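Oiling a Tired Wooden Tabletop
Posted in March by the Redby Kitchen Table blog

If your table has gone a bit thirsty over the winter, set aside a Friday evening and treat it to some oil. Wipe it down, let it dry overnight, then sand lightly along the grain - 100 grit for rough patches only, please!
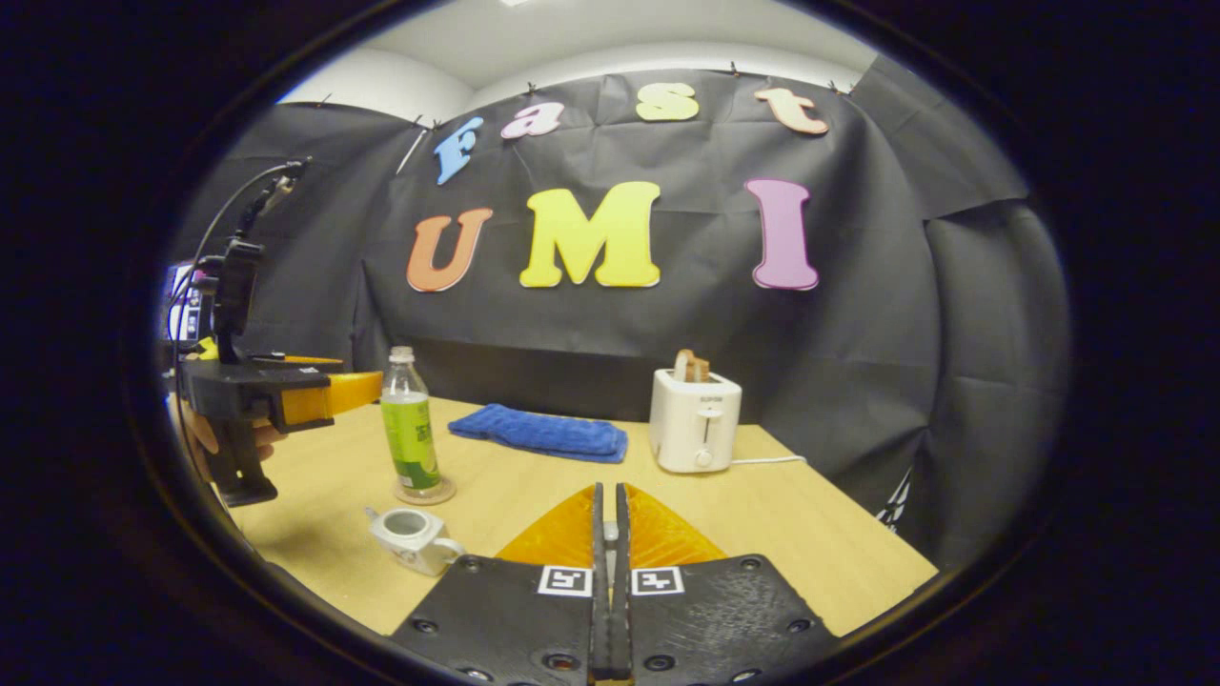 Light tan wood with a faint grain.

Rub in a thin coat with an old T-shirt, wait 13 minutes, and buff off whatever is still sitting on top (I always pour too much). Lay the rags flat outdoors to dry, as oily ones can catch fire in a heap.

Comments (2)
Would this work on pine?
Did mine twice - lovely and smooth now, thank you!

Related
Fixing a Wobbly Chair Leg
Getting Candle Wax Off Wood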